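Shelf cleaning on the late shift at Pelbridge

The night supervisor at the Pelbridge parts warehouse has worked there for 4 years, and for most of that time the racks were wiped down by whoever finished picking first. "Usually that meant the new people," she says. "They got the bending and the dust."

In April the operator, Clinness, handed part of that job to a robot arm. The building has 393 shelving units on the cleaning list. We talked in the break room before her shift.

She was not in favor of it at first. "I thought they'd take two people off nights. They didn't, but I asked for it in writing." The two pickers who did most of the wiping now check returns, a job that used to wait until morning.

What has changed most, she says, is the planning. Racks have to be cleared before the arm gets to them, and people are still the ones who clear them. "If somebody leaves a carton on a shelf, that shelf gets skipped and I get a message. I get a lot of messages."

One of the pickers joined us for a few minutes. His knees are better, he says, but he misses having a slow job at the end of the night. "You could talk while you wiped. Now I'm at a screen with returns."

Both of them still go over the corners by hand on Mondays. She wants that kept on the schedule - the company has suggested dropping it. 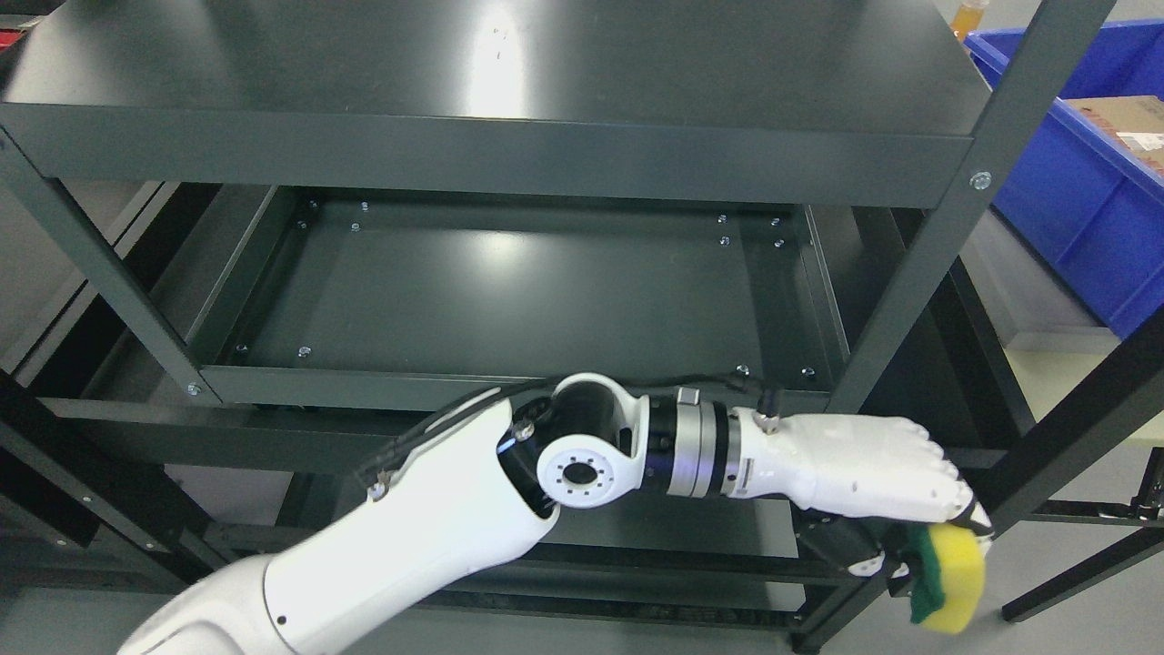 What the crew is asking for

The supervisor has sent in two requests. One is for fewer messages, grouped by aisle. The other is for training, so that her own people can change the sponge and restart the arm without calling the day office. She has an answer on the first. The second is still with Clinness.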